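Ticket 531: Tab group shortcuts stop working after update

Product: Trollomum tab manager (browser extension)
Status: Closed - fixed in next build
Category: Keyboard / shortcuts

Original report

After the January update, the shortcuts for moving between tab groups do nothing. I have Alt+G set to open the group list and Alt+Shift+G to send the current tab to a group. Both worked before the update. The toolbar button still opens the list, and clicking a group name with the mouse still switches to it.

What I tried, in order:

Restarted the browser. No change.

Turned the extension off and on again. The shortcuts worked until I opened a second window, then stopped in both windows.

Made a new browser profile with only Trollomum installed. Shortcuts worked there, with one window and with several.

Went back to my normal profile and turned off the other extensions one at a time. The only one that made any difference was the Vulberg page zoomer. With Vulberg off, Alt+G works but Alt+Shift+G still does not.

Checked the browser's own shortcut page. Alt+G is listed under Trollomum and there is no conflict warning. Alt+Shift+G is listed as "Not set", even though the extension's settings page shows it as set.

Setting it again on the browser's page works until the next restart. Then it is back to "Not set".

The console shows this line each time the browser starts:

commands.update: shortcut ignored, 2 entries for send-to-group

I keep a lot saved in this profile (the group list has 42 groups), so I would prefer not to start over with a clean one. An export from the settings page gives me a file that looks complete.

Attachments
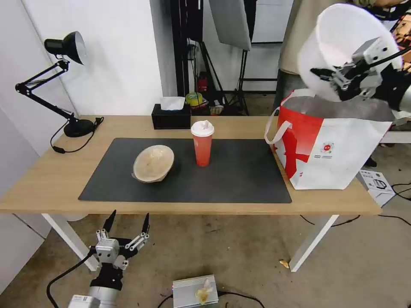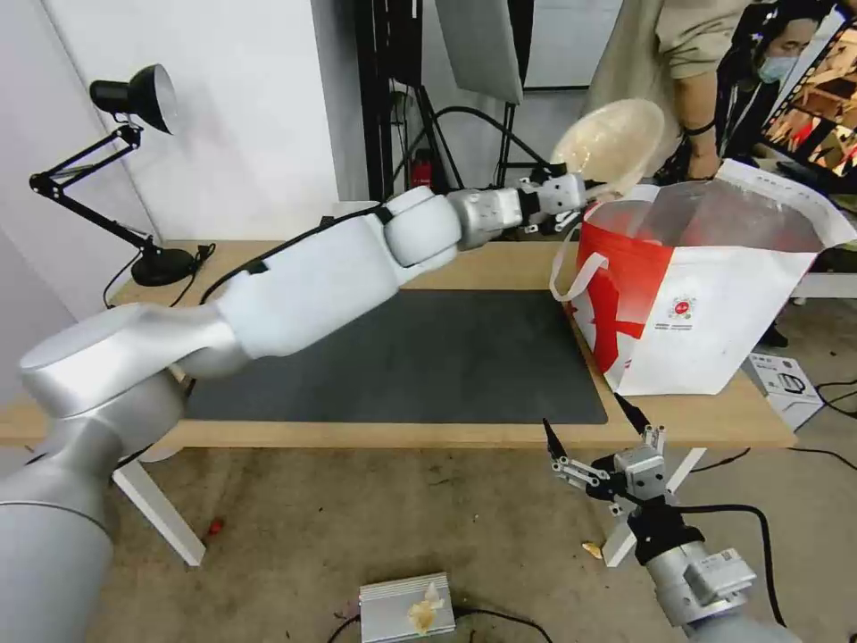
Reply from Sugiyama support

Thanks for the console line, it narrows this down. The update renamed the send-to-group command, and on profiles that had a custom key for it the old entry was left in storage next to the new one. At startup the extension reads both, cannot pick, and passes nothing to the browser. A new profile has no old entry, so you would not see it there.

The Vulberg part is separate. Its default for "reset zoom" is also Alt+G, and the browser gives the key to whichever extension loads first - opening a second window can change who gets it. You can give Vulberg a different key and leave both turned on.

To clear the old entry without losing your groups:

1. Export your groups from Settings > Backup and keep the file.
2. Open Settings > Advanced and choose "Reset shortcuts only". Do not use "Reset all".
3. Close every browser window and start again.
4. Set Alt+Shift+G on the browser's shortcut page, then restart once more to check that it stays.

If the import is needed later, it accepts files with up to 4,000 tabs.

Follow-up from reporter

Did the four steps. Alt+Shift+G is still set after three restarts and the console line is gone. Moved Vulberg to Alt+0 and Alt+G now works in all windows. All groups are still in the list, so I did not need the import.

One small thing: the settings page still shows the old key names until it is reloaded.

Reply from Sugiyama support

Confirmed on our side. The settings page display is now tracked in its own ticket. The next build removes the old entry by itself at first start, so other users will not have to reset anything. Closing this one.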